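Bag Line Attendant (two openings), Cunditwood packing room

Early shift, starts in September

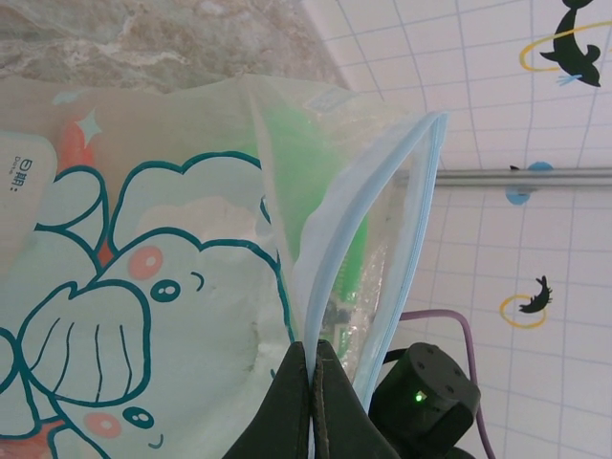

Gripper on the rim of a zip-top bag, elephant packaging alongside.

Cunditwood packs small household goods into resealable bags for shops that would like them to arrive in resealable bags. Until last spring people did all of it by hand. Now a set of robot arms does a good share of the picking up and holding, and people do the parts that call for judgment, patience or fingernails. We need two more of those people.

The arms are called Trollero. We did not choose the name. They run on software called Fusteo, and we did not choose that name either. Between them they can take a bag by the rim and hold it at a steady height until the end of time, or until someone presses Resume. You would often be the someone.

What the job used to be

Open bag, fill bag, close bag, repeat 2,009 times, go home, dream about bags. Rongrong Feng did this for six years and can still close a zipper seal behind her back. She now runs the morning shift and will train you.

What the job is now

You look after two arms at a time. You load the trays, check that dates and labels match the order sheet, and sort out bags an arm has given up on. When an arm keeps making the same mistake, you take the handset and guide it through the motion slowly, several times over, like teaching a very strong toddler to button a coat. Those sessions are recorded and Deming Xiao uses them to adjust the settings overnight. Some mornings the arm is better. Some mornings it has picked up your bad habits, and your coworkers will recognize them.

There is less lifting than before and a lot more standing still and watching. Several people like this. Two did not and moved to the loading dock, with our blessing and the same pay. If you need to be busy every second, ask us about the dock instead.

About the obvious question

Are the arms here to replace you? No one lost a job when they came in. We had 54 people in the packing room then and have 54 now, plus the two we are hiring. The written agreement with staff covers the next two years, and Charito Catacutan, the shift representative, will show you a copy before you sign anything. After two years we will all have to talk again. We would rather say so in the ad than in the break room.

What we want from you

You can be on your feet for most of a shift, with breaks. You notice when a label is wrong. You will press the stop button without asking permission first. Experience with machines is welcome but a tolerance for them is enough. Reading some Chinese helps with certain packaging - it is not required.

Hours and pay

6:30 a.m. to 2:30 p.m., half-hour lunch paid. Same rate as hand packing, plus a weekly training supplement when you guide the arms. The supplement took almost 257 emails to agree on, so please do claim it.

To apply

Write a few lines to Hjalti Damgaard in the Cunditwood office, or drop a note at the front desk before 4 p.m. No cover letter in the grand style. Mention job number 344 and tell us about a repetitive task you didn't mind doing. Interviews include half an hour on the floor with an arm. It will not be asked for its opinion of you.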